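Setting Up Your First Verse Study in Stellska

Welcome to the fun part! Once your account is open, Stellska lets you look up a saying, find out whether it really comes from Scripture, and compare how different translations put it. Set aside 14 minutes for the first run.

1. Open the Library tab and pick 2 translations to start with. You can add more later – the limit is 300 saved passages, so there's plenty of room.

2. Type the saying into the Phrase box. Leave out the quotation marks and any "the Bible says" at the front.

3. Choose Loose Match. Many favorite lines are paraphrases, and Exact Match will skip right over them.
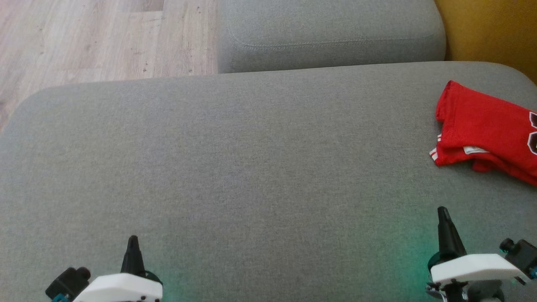

4. Tap Search. Results come back by book and chapter, with the closest wording first. Open the whole chapter and read it through (it's amazing how much the lines on either side can change things!).

Note: If no passage turns up, try again with four key words from the saying. The Didico word list will suggest older spellings.

Caution: Switching translations clears any unsaved notes. Tap Keep before you switch.

5. To share a passage with your study group, tap Send and choose the Plalton reading layout. It prints beautifully, footnotes and all.

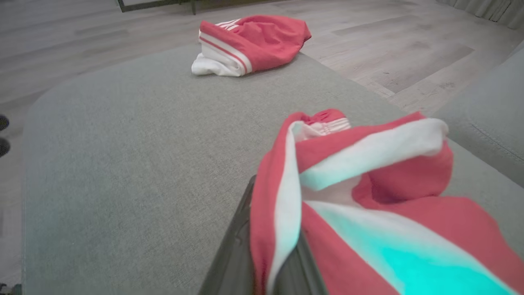 Gray seat cushion with red and white clothing.

6. Go to Reminders and set a daily reading time. 7 a.m. is the default, and you can change it whenever you like.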